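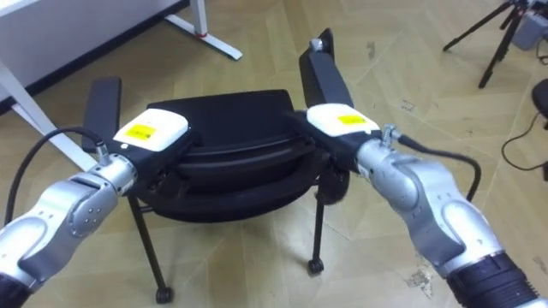 Ulix Parallel Gripper, Two-Arm Set
Stedine Robot Parts > Grippers > Item 1402

Print this page | E-mail this page

I've been selling grippers for a good while now and I still get excited when a new pair lands on my bench, so forgive me if I run on a bit. The Ulix set is the one I'd been waiting to try on furniture, because furniture is what so many of you write to me about. Chairs on casters, mostly! They roll off the moment you touch them with one arm, and they're a real pest with two if your grippers don't close at the same speed.

I ran the Ulix against the Erraji pair we already stock, same arms, same chair, same desk, 100 grabs each. The Erraji is a strong little unit and I won't say a bad word about it for boxes and totes. On padded armrests, though, it squeezes harder than I like and it's slow to let go (you can hear it thinking). The Ulix closes more gently and I found it much easier to tune. My three worst grabs with it all came from me setting the approach too low, so I can't very well blame the hardware.

What I like

The housing is boxy but it doesn't get in the way as much as I expected. Getting in under a desk is the part that usually has me swearing, with the tabletop right over the fingers and the chair wanting to swing around. I went in slow, kept both wrists at the same height and had room left over for the connectors. 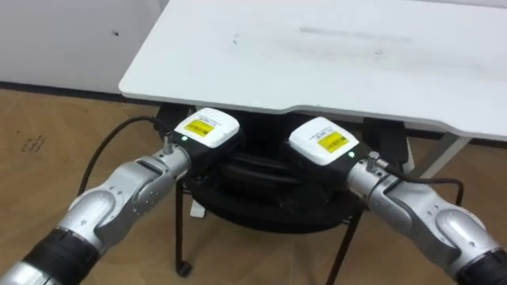
Both Ulix grippers in under the front edge of the table, green lights on.

The indicator light is on the side of the body, and I love that. I've used grippers with the light tucked underneath where you need a mirror to read it. Green means powered and talking to the controller. If it's blinking, check your cable before you do anything else.

What I don't like so much

The cable is stiff when it's new. Leave yourself a generous loop at the wrist or it'll tug when the arm rolls over, and please don't zip-tie it tight to the forearm like I did the first afternoon. Also the manual is thin. I've written two extra pages on force settings and I put them in the box with every set.

The pads that come with it are fine for plastic and foam. For polished metal I'd go with the Wolatwood soft pads, which fit without any trimming.

In the box

Two grippers, two wrist cables, one set of standard pads, screws, the manual and my extra pages. Arms and controller not included.

Price

$299 for the wrist adapter kit if your arms need one. The set itself is priced by quote, as it depends on which controller you run. Send me the arm model and the firmware version and I'll get back to you, usually the same day.

Next batch ships in April. Erraji owners can trade in one pair toward a Ulix set as long as the cables are still with them.

Page updated Saturday, February 20, 2021

Print this page | E-mail this page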